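Folding for People Who Hate Folding
Speaker notes, evening talk at the Pirbridge reading room
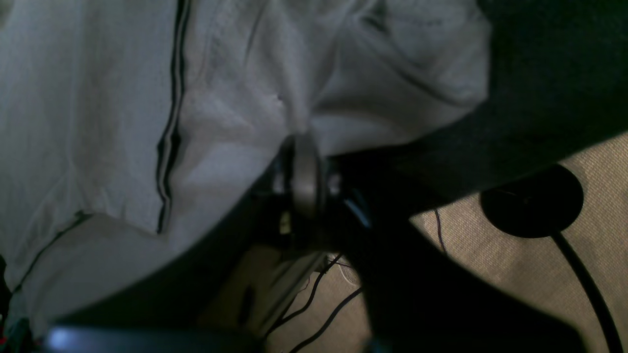
Notes by Ona Urbonaitė
Tollutbridge, 21 April 2025

Slide 1. Leave the picture on while people find a chair. Start slowly.

Good evening and thank you for coming. My name is Ona, I do alterations and laundry care at Domano, and before that I ironed in a hotel for many years. English is my third language, so if I say a strange word for a piece of clothing, please raise a hand and give me the correct one. I will be grateful.

The talk is 25 minutes. After it we go to the tables and you can fold with me.

(Wait for the people at the back.)

Slide 1, continued. Look at the pale cloth on the screen. It is gray-white, soft and full of wrinkles, and the creases go in diagonal. I ask you now: where would you put your hands first? Let them answer. Most people will say "at the corners." But with a cloth in this state I can not see any corners, and I think you can not see them either.

So we look for the seam. There is a thin dark line that comes down from the top, bends a little, and ends where the cloth folds over. Lower on the left is a second dark line, and it follows the edge of a fold. A seam is like a road on a map. If you follow it with two fingers you will always arrive somewhere: a hem, a cuff, a neck. Then you know what you are holding and you can begin.

(Do not say if it is a shirt or something else. Let them guess, it wakes them up.)

Slide 2. Finding the seam with your fingers.

Show with the gray sweatshirt from my bag. Close my eyes when I do it. Pick up the garment anywhere, find a seam, slide the fingers along until it stops. Turn. Slide again. When you have two ends of the same seam, lift both and give one shake. Only one. My mother shook everything many times and her blouses were long like nightgowns.

Say: with a dark seam on light cloth you have luck, because the eyes can help. With white on white, use only the fingers.

Slide 3. Wrinkles.

I want to speak about wrinkles in a calm way. There are wrinkles that come from lying in a pile, and these mostly go out with the flat hand when the cloth is still a little warm from the dryer. There are also sharp creases, pressed in by weight, and for these you need steam or a damp towel. Please do not fold over a sharp crease and hope. In November I opened a box of winter things which I folded in a hurry, and each crease was still there like a scar.

Try the flat hand first, from the middle to the outside. Never pull a knit from the two sides.

If somebody asks about spray starch: I do not use it at home. Say it short and go on.

Slide 4. Where to fold.

A table is best. A bed is good, but it is too soft for trousers. Many of my customers fold on the floor because they have small apartments, and this is fine also. On carpet I put down a clean sheet first, as carpet gives its fluff to everything, mainly to dark cotton. Kneel on a pillow. I am 63 and I say this with experience.

(They laughed at this in the practice talk. Give them a moment.)

Slide 5. The fold itself.

Garment face down, smooth. One side to the middle, sleeve back. Other side the same. Then from the bottom up, in 3 parts. Turn over. The front should be flat and without a line in the center.

Do it two times, the first time slowly without speaking. The second time speak the steps. I forgot this order last time and people looked at my mouth when they should look at my hands.

For big pieces, such as a robe or a tablecloth, work with a partner, and agree before who is walking and who is standing. The one who stands holds the corners high. The one who walks brings the other corners to them.

Slide 6. Small marks.

Go back to the first picture if there is time. Near the center of the cloth there is a very small dark speck. I can not tell you from a picture what it is. At home I would touch it. If it moves, it is lint and you take it off. If it stays, put the piece to the side and look at it in daylight before it goes in the drawer. Old spots get harder to remove when they sleep the whole season.

Questions. Expect fitted sheets. I have brought one, it is at the bottom of the blue bag.

For the tables: there are 41 cloths, all cotton, please give them back to me unfolded so the next group can use them. The sign-up sheet for the mending evening is beside the door.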